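Section 2: Putting Up the Pole Stand

Once you have done this a single time, you'll be able to put the Skalik stand together almost without looking. It goes up from a flat base and a handful of long poles, and it comes apart just as easily when you want the floor back.

Before you start

Spread something soft over your work surface. A padded mat, a blanket or a big dark cloth all do nicely, and white parts are a joy to find against black. Keep the bag from the Prendwood carton closed until you need it, and lay the poles where they can't roll under the couch (they will try!).

Caution: Keep small children away from the loose poles. A pole that is only half seated can tip over with very little warning.

Fitting the base and poles

1. Lay the base flat on the mat with the sockets facing up. Press lightly on each side in turn. If it rocks, smooth out the mat and try again.

2. Push a threaded collar onto the end of the first pole, set it in a corner socket and turn it clockwise. The first turn should feel light. If it feels gritty or stiff, back it off and start over so you don't cross the threads.

3. Move to the next corner. You can bring the pole in at a slant while you find the connector, then ease it upright before you tighten.

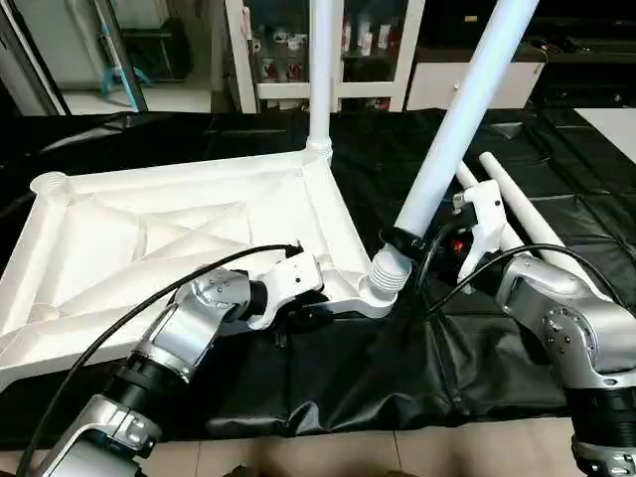 Chutima Kaewkla: I do all four collars finger-loose first and only tighten when every pole is standing. My second Skalik went up so much faster that way, and nothing leaned.

That works beautifully, and we now suggest it to everyone. Tighten in a diagonal order, one corner and then the one across from it, a little at a time.

Note: Hand tight is plenty. Pliers will chew up the ribs on the collar, and then you'll have trouble gripping it next time.

4. Stand back and look at the poles from two sides. A slight lean usually means one collar has gone on crooked. Unscrew that one, wipe the threads with a dry cloth and refit it.

5. Pick out the next rod and rest it on the cloth before you lift it. Run a finger over the rounded end to check for nicks or stray bits of packing — a tiny crumb of foam is enough to keep a joint from closing. 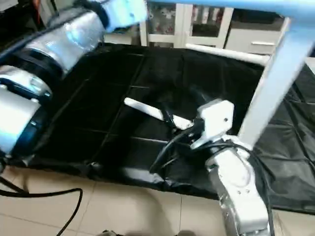

6. Give each pole a gentle tug upward. It should stay put. Now you can carry the stand to its spot, holding it low by the base with both hands.

Care

Wipe the poles with a damp cloth and mild soap, then dry them well. Check the collars again after the first week and whenever you move the stand. Replacement collars are listed as Kashyap part 53 on the sheet in your carton.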